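Portada > Cultura > Música

Imprimir | Enviar por correo

Drilow vuelve con disco nuevo ocho años después

2024-07-24 | Efe Babalola

Se acabó la espera. Drilow publica en agosto «Cimard», su cuarto álbum de estudio y el primero desde que el grupo se tomó aquel descanso que iba para un verano. Ocho canciones, 40 minutos justos. Sale con el sello Brimum en vinilo, cedé y digital; la edición en casete, descartada de momento.

El grupo lo grabó casi todo en directo, los cuatro en la misma sala, con muy pocos arreglos añadidos luego. Dos temas vienen de maquetas antiguas que el bajista guardaba en un disco duro. El resto es material escrito este invierno. 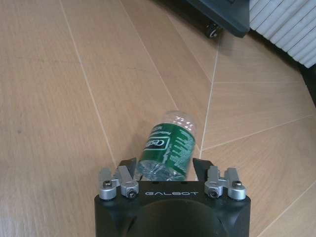 Qué se sabe del disco

El primer adelanto, «Wike», se puede escuchar desde esta mañana. Guitarra acústica, un órgano muy al fondo y la voz más grave que antes. Nada que ver con el ruido del tercer disco. Segun el sello, no habrá segundo sencillo antes de la publicación: el álbum entero o nada.

La portada, todavía sin enseñar. Las letras sí vendrán impresas en el vinilo, cosa que los seguidores llevaban pidiendo desde el debut. También se incluye una versión larga de «Wike» que no estará en las plataformas.

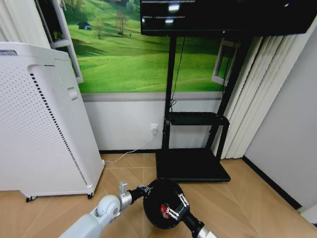
Purificador de aire blanco ante un mural de colinas verdes.

La formación es la de siempre salvo en la batería, donde entra un músico de sesión que ya había girado con ellos. Del anterior, buenas palabras y poco más. El grupo no quiso entrar en detalles en la nota enviada a los medios, que ocupa media página y dedica dos líneas al asunto.
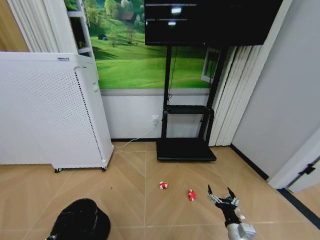 La gira será corta. Cinco salas pequeñas, la mayor de 200 personas, y sin festivales por ahora. En el cartel, solo tipografía y dos colores, el rojo y el blanco de los dos objetos pequeños que se ven en el suelo, uno casi redondo y otro con forma de flor o de caramelo. Las entradas cuestan 44 euros con el vinilo incluido y se venden unicamente en la web del sello, máximo dos por persona. Sin taquilla el mismo día. Las fechas exactas se comunican la semana que viene y el orden de ciudades aún puede cambiar.

Del repertorio, lo lógico: disco nuevo completo y después una tanda de canciones viejas, distinta cada noche.

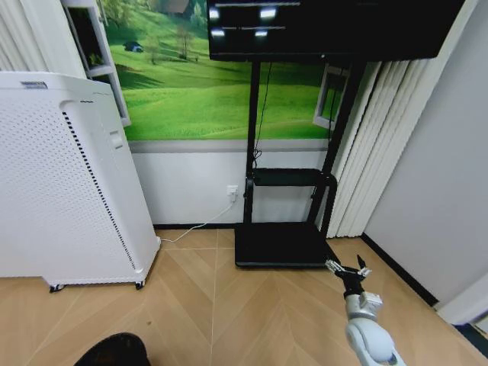 Marisa, por correo: yo los vi en la última gira y sonaban cansados, me alegro de que hayan parado. El adelanto me gusta mucho, pero 44 euros para quien no tiene tocadiscos es un abuso. Que saquen una entrada sin vinilo.

Brimum responde que lo está estudiando y que, si hay cambios, se anunciarán junto con las fechas.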